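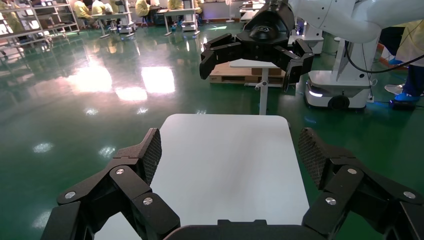

One reader in Mivinwood wrote to us that she chose her seat before she chose her book, and that if the seat was gone she would usually turn around and take the bus home. We came back to her letter many times while writing this section, as it says in a line what took us a good while to see in our own notes.

## 4. Where people like to sit

When we began the study we expected the talk to be mostly about noise. The reading rooms in Rodton and Grellia both have long-standing rules on quiet, and the staff in each place had warned us, very kindly, that we would hear complaints about phones. We did hear some. But the comment cards, 3,000 of them by the time the boxes were taken down, kept drifting back to tables - how high they were, how close to a window, and whether a stranger could pull up a chair without asking.

Table shape came up more often than we had planned for. Our card had no line for it at all, so these remarks were squeezed into the margins, sometimes with a little drawing. Readers who came by themselves tended to like a corner, and they wrote fondly of it, as a place to tuck in a bag and an elbow. Parents of small children leaned the other way and asked for softer edges. A white top with rounded corners (Figure 3) is the sort of thing they had in mind, although several of the same parents also wrote that pale surfaces were hard on the eyes late in the afternoon.

**Figure 3.** White tabletop with rounded corners, green floor beyond.

Glare deserves a few more words. In the Grellia room, the tables nearest the south windows filled first in the morning and were the first to be left after lunch. We had put this down to people going home, until a later batch of cards spoke of squinting, of shifting a newspaper from side to side, and of moving one row back to finish a chapter. The Rodton room has deeper window ledges, and we found far fewer remarks of this kind there. We would be careful about making too much of the difference, as the two rooms also keep different hours.

The length of a visit matters too. People who stayed less than 25 minutes rarely wrote about furniture, and we suspect that almost any table will do for a quick look at the paper. Long-stay readers were another story. Their cards were fuller and often warmer, and a good many described a favorite seat the way one might describe a porch at a grandparent's house.

Mivinwood joined the study in February, after the other rooms had already finished, and its cards were collected by mail. We therefore keep them apart from the counts in Section 5 and use them only for what readers said in their own words.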